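三月参观Seketti纺织厂开放日

Seketti的工厂每年春天开放一次，参观要提前在网上登记，名额100人，分上午和下午两批。我报的是上午场，九点半在北门集合。从火车站坐公交过去要换一次车，终点站叫Valdovinos路口，下车后沿着河往回走，看到红砖水塔就到了。停车场不对外开放，开车来的人都停在河对岸，再过桥走进来。

签到时每人领一张参观证、一副耳塞和一份折页。折页上印着厂区平面图，比例画得不太准，染整车间看上去紧挨着织造车间，走起来中间还隔着一个院子和一排锅炉房。厂里要求穿平底鞋，长头发扎起来，围巾摘掉，有几位没看通知的参观者在门口借了厂里的鞋套。

第一站是原料库。仓库很高，棉包一直码到横梁下面，每包外面缝着布标签，写着等级和批号。讲解员从样品格里抽出几缕棉花，让大家用手拉，比较纤维长短。长绒棉拉开以后两头整齐，普通棉一拉就散。仓库里要控制湿度，墙上装着加湿喷头，门口的记录表每两个小时填一次。

从原料库出来进清花和梳棉工段。这里飞絮最多，眼镜片上很快就有一层白毛。梳棉机出来的棉网很薄，收拢以后变成拇指粗的棉条，一圈一圈落进圆筒里。接下来是并条、粗纱和细纱，细纱车间最长，从这头看不到那头的工位牌。讲解员说这一侧的机器是前年换的，另一侧的老机器还在用，专门纺一些批量小的粗支纱。两边的声音也不同，老机器那边要把耳塞塞紧才待得住。

织造车间在二楼，楼板一直在微微震动。厂里大部分是喷气织机，靠墙还留着几台旧的有梭织机，开放日当天开了其中一台给大家看。梭子来回打得很响，织出来的布边是光的，不用再剪。喷气织机快得多，但是布边有毛头，要另外锁边。有人问旧机器织一天能出多少布，讲解员说不算产量，主要留着做样布和培训新工人。

验布的位置在车间尽头，朝北开窗。布从斜面上往下走，下面有灯管照着，验布工看到疵点就在布边系一根彩色线，红线是断经，蓝线是油污。我站在旁边看了十来分钟，只认出两处，验布工系的线比这多得多。

染整车间气味比较重，温度也高，参观时间压缩到一刻钟。染缸都是密闭的，从观察窗里只能看见布在转。真正有意思的是隔壁的打样间。客户寄来色样以后，先在小缸里染一小块，再放进灯箱，分别在日光、商店灯光和家用灯光下对色。同一块布换一种灯，颜色可以差出一截。打样间的架子上存着1,544张色卡，按色系排，最早的几排已经发黄，翻的时候要戴手套。粉色和红色占的格子最多，讲解员说这两类颜色返工最频繁，偏一点蓝、偏一点黄，客户一眼就能看出来。

中午在职工食堂吃饭，餐券包含在登记费里，一荤两素加汤，味道一般，分量很足。食堂走廊里挂着厂史照片，其中一张是老厂房搬迁之前拍的，那时候厂里有800名职工，织布和缝纫在同一栋楼里。现在缝纫这一块已经分出去，由同一园区的Hotik承担，主要做床品和家用布巾。

下午场的人进来的时候，上午场的人可以自愿去Hotik的成品间。地方不大，进门是裁剪台，裁好的布片按尺寸捆起来，往里是缝纫工位，再往里是水洗和手感测试。洗过的布和没洗过的布放在两个筐里，让大家闭着眼睛摸。纯棉的薄布洗过几次以后明显变软，带一点棉麻混纺的要洗得更久。墙上贴着缩水率的对照表，用的是一家叫Tridix的检测机构的格式，经向纬向分开写。按照表上的数据，同一种坯布预缩和不预缩差别很大，买布自己做窗帘的人应该留意这一栏。

出口处有一个小卖部，卖零头布、瑕疵毛巾和整匹尾货。零头布按斤称，颜色不能挑得太细，一袋里面什么都有。整匹的要登记后自己运走，不送货。我买了一袋零头布和两条毛巾，只收现金或者园区的卡，旁边有取款机，但是那天排队的人不少。

几点实用信息：登记一般在二月底开放，名额满了以后可以排候补；车间里不允许拍照，成品间可以；全程走路较多，有两段楼梯没有电梯，推婴儿车不方便；十二岁以下的孩子不能进染整车间，厂里安排在活动室做扎染。扎染做好的布当天带不走，要等固色以后邮寄，需要留地址。厂里印的开放日折页总共1,000份，发完为止，想要平面图的可以早点到。

回程的公交在下午四点以后班次变少，最好提前看一下站牌。我从厂里出来时错过了一班，在河边等了半个小时，对岸那排旧仓库现在改成了家具和灯具店，走过去看看也来得及。
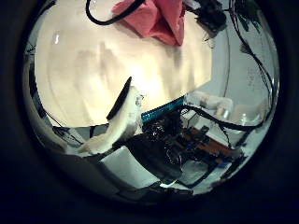
浅色台面上的一块粉色布，没有铺平，留着褶皱。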